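# Four Grippers, One Bench

The workshop at Skelstead has one long bench, and for most of March it belonged to Laine Sproģis and Talha Butt. They were there to pick a gripper. The company they work for, Prellau, builds small sorting cells for repair shops and lost-property offices, and its old gripper was no longer made.

Four candidates went on the same arm, one after another, with the same wrist camera and the same controller. Each did 300 picks from a mixed tray of hardware. Sproģis ran the trials and Butt kept the log.

"We didn't want catalog parts," Sproģis says. "Catalog parts are clean and they all match. Our customers send us keys, hinges and old locks."

Old locks were the hardest group. A padlock is heavy for its size and most of the weight can sit to one side of the grip. If the fingers close too high or too low, the body tips. If they close too hard, a worn finger can mark the brass.

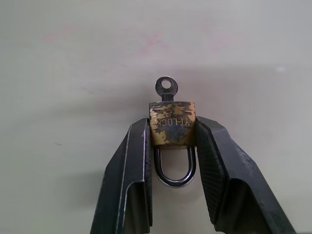
Soft pads did well on anything light. Two of the grippers came with them, and both handled washers and plastic caps without trouble. With heavier metal they began to slip, and Butt's notes for those runs are mostly about regrips. The suction unit was dropped from the lock trials early – it could not get a seal on stamped lettering.

Textured metal fingers held best. The drawback was the camera view. On the stiffest model, from Brudatik, the fingers are wide enough to hide the lower part of whatever they hold, and the software has to guess the rest. Babar Durrani, who writes that software, asked for the camera to be moved twice. The second position stayed.

Price came into it too. Araba Sowah, who handles purchasing, had set a limit of $3,000 per cell for the gripper and its cable. The Brudatik came in almost at the limit. The Lodhi, which finished second on locks and first on small screws, left room for a spare set of fingers.

Prellau has ordered the Lodhi for its next cells. Sproģis would still like another week with the Brudatik, using narrower fingers that Durrani has drawn up. The drawings are with the machine shop now.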